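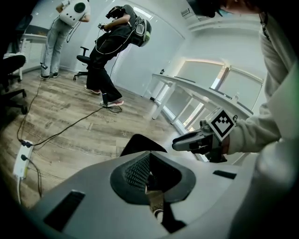 Power strip in the middle of a plank floor: best way to route the cord in a room with rolling chairs?

Posted March 8, 2022, in Floors and Furniture

cordrun544

We rent a single room in the Elside building in Alton, 544 square feet, white walls, plank floor with a wood look. The wall outlets are all on one side. Most of the furniture is black office chairs on wheels, plus a long white curved desk and a white table. People are on their feet in the open part of the room for much of the day and the chairs get pushed wherever there is space.

A black power cable crosses the floor diagonally to a small white power strip, and a thin white cable runs on from there. The strip sits directly on the boards. I have two concerns: someone catching a foot on the diagonal run, and casters going over the cord. The chair wheels are the hard type that came with the chairs.

The lease does not allow screws in the floor or adhesive that leaves residue. Painter's tape lifted at the ends within a week. I do not know whether the floor is laminate or has a real wood face. The landlord's paperwork only says "plank."

What would you do with the cord, and do I need to do anything about the chairs at the same time? The picture shows how the strip and the desk are placed now.

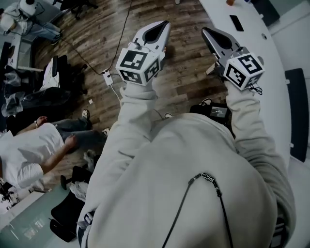 baseboard_and_trim

Deal with the route first and the cover second. A diagonal is the shortest path and also the one that crosses the most foot traffic. With outlets on one side only, I would do it in this order.

Unplug everything and take the strip off the floor. Check the full length of the cord by hand for flat spots or nicks in the jacket. If you find any, replace the cord. Tape over a damaged jacket is not a repair.

Run the cord along the base of the wall until it is level with the desk, then cross the floor once, at a right angle to the wall. Measure this path before buying anything. It will be longer than the diagonal. Get one strip with a long enough cord, and do not plug one strip into another to make up the distance.

Mount the strip under the desk or on a desk leg. Screw mounts are stronger, but a clamp-on tray leaves no holes. On a curved desk the clamp needs a straight section of edge to seat properly, so check near the ends, where the curve is often shallower. Keep the switch where a hand can reach it.

Put a floor cord cover on the part that crosses open floor. You want the low-profile rubber type with beveled sides and a channel that opens from underneath. The Tanui one I use comes in 6 foot lengths and can be cut with a utility knife. It lies flat under its own weight once it has been unrolled for a day. Foam-backed versions creep.

Do not put the cord under a rug or a chair mat. It hides wear and traps heat.

For the chairs, yes, change the casters. Hard nylon wheels are meant for carpet. On plank flooring they pick up grit and grind it in, and you see it first as dull arcs in front of the desk. Soft polyurethane casters fit most office chairs with a standard stem. Pull one of yours and measure the stem diameter before ordering, as there is more than one size.

rentalroom_notes

Agree with most of the above. Two additions.

On the adhesive question, gaffer tape comes off cleaner than duct tape, but I would not leave it on a floor you don't own past a day or two. I left a strip down from March to May near a window and the boards were a different shade underneath. If you need to hold a cord cover at the ends, thin rug gripper pads without glue are enough. Test one in a corner first, because some rubber compounds stain vinyl.

To find out what the floor is, look at a cut edge. Lift a floor vent or a door threshold if you have one that comes up without tools. Laminate has a printed face over a brown fiberboard core. Vinyl plank is plastic all the way through. A wood face will show grain in the thickness of the top layer. It matters for cleaning: laminate should get a barely damp mop and no standing water.

Also vacuum before you lay the cover down. Grit under rubber scratches as well as grit under a wheel does.

chairwheel100

I put Fovov casters on all our chairs and they are fine. Some hair gets in the axles. Pull them out and clean them now and then.

We have a chair mat as well but it slides around and I would skip it. For the cord we just moved the desk next to the outlet. Is that possible in your room?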